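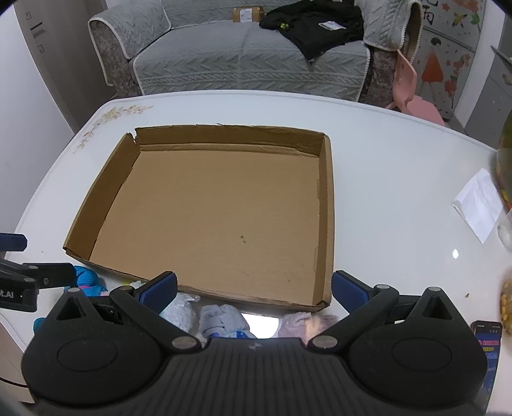
Users at the Liltasbridge site asked whether section 4 could say plainly what the machine can and can't do yet, before it gets to the steps. They had set aside a morning expecting it to clear a table by itself and felt the old wording had let them think so. The section has been rewritten with that in mind.

## 4. Tidying a table top

### 4.1 What to expect

The Plevard arm can pick up and move light, fairly stiff things from a flat surface. Open cardboard trays, small boxes and closed packets are within its reach. It is slow. A person will clear a family table well before the arm has finished one corner of it.

It can't yet be trusted with:

- cloths and clothing, which it can lift but can't fold
- thin plastic bags
- glass jars, full or empty
- paper lying flat on a glossy surface
- phones

Ham, the program that plans each grip, learns from recordings of people doing the same job with a hand-held gripper. A home that looks very different from the ones in the recordings will give poorer results. Version 2 of Ham was trained on 2000 recorded picks, and most of those were of boxes and trays.

### 4.2 Before you start

1. Switch off the arm at the wall and check that both finger pads are clean. Wipe them with a damp cloth and let them dry.
2. Look along the jaws from the side. The pads should meet evenly along their length. If one sits higher than the other, go back to section 3.
3. Move glass, phones and open food off the table by hand.
4. Push soft items to one end. They may stay on the table if they are at least 25 cm from the thing to be lifted.
5. Draw a curtain if there is strong light on the table. A bright spot on a shiny top can be taken for an edge.
6. Switch on and wait for the steady green light.

**Caution:** Keep children out of the room while the arm is live. The guard stops the arm if it is pushed, but it does not stop the jaws closing.

### 4.3 Lifting an open tray

A shallow tray with no lid is the best thing to begin with. Use an empty one.

1. Turn the tray so that a straight wall faces the arm. Torn walls and flared corners are harder to grip and should face away where possible.
2. Choose **Pick** on the handset, then **Tray**.
3. The jaws will open and stop in front of the near wall. Check the gap. If both pads are clear of the cardboard, press **Go**.
4. Watch the first grip. The wall may bow a little. If it creases, press **Stop** and lower the grip force by one step.
5. Let the arm lift the tray and hold it. If it tips, press **Lower**, not **Stop**. **Stop** leaves the tray hanging.
6. Choose **Place** and point the handset at the spot where the tray is to go.

**Note:** Ham tries each grip 2 times. After that it backs away and the handset beeps. Move the tray slightly and begin again from step 2.

**Note:** A stain or a mark on the floor of the tray is sometimes read as an object. The handset will then offer **Pick inside tray**. Choose **Ignore**.

### 4.4 Crumbs and wiping

There is no wiping mode. The sponge holder sold with the Nomthorpe bench model does not fit this arm, and forcing it on will strain the wrist joint. Wipe the table by hand after the arm is parked.

### 4.5 When you have finished

1. Choose **Park** and wait for the jaws to close.
2. Switch off at the wall.
3. Check the pads again for bits of cardboard. Fibres build up in the texture and the grip gets weaker over time.

If the arm parks with the jaws open, see section 7.2.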